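Robot arm stopped at Mustside plant after gripper faults

Plorenus has taken one of the robot arms at its Mustside plant out of normal production after its gripper failed to release parts on 11 occasions during night shifts in July.

No one was hurt. The most serious fault came at the end of a Saturday shift, when the arm carried a part past its drop point and kept moving toward the side of its work cell. A worker hit the emergency stop and the line was down for four hours.

The company said the arm would run only at reduced speed, with the cell gate locked, until the cause is found. 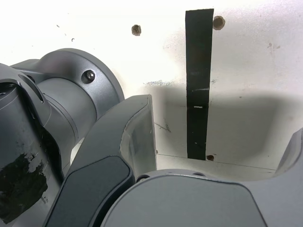
The arm and gripper beside the cell wall at Mustside, with black tape on the wall and on the arm.

An early check by Brerno, the firm that services the arms, pointed to the signal that tells the controller whether the gripper is open or closed. When that signal drops out, the arm should stop where it is. On the night of the stoppage it went on to its next move instead.

Brerno has asked for the controller logs from all 15 arms of the same type at the plant. It is also looking at a software update loaded in the weeks before the first fault - the other arms have the same update but have not shown the problem.

Plorenus said 116 parts handled on the shift had been set aside for inspection. Customers have been told to expect short delays on some orders.

The workplace safety regulator has been notified and is expected to visit the site. Staff have been told not to enter the cell to free a stuck part, even when the arm appears to have stopped, and to call a supervisor.

A second round of tests is under way, and Plorenus said the arm would not go back to full speed until Brerno had signed off on the repair.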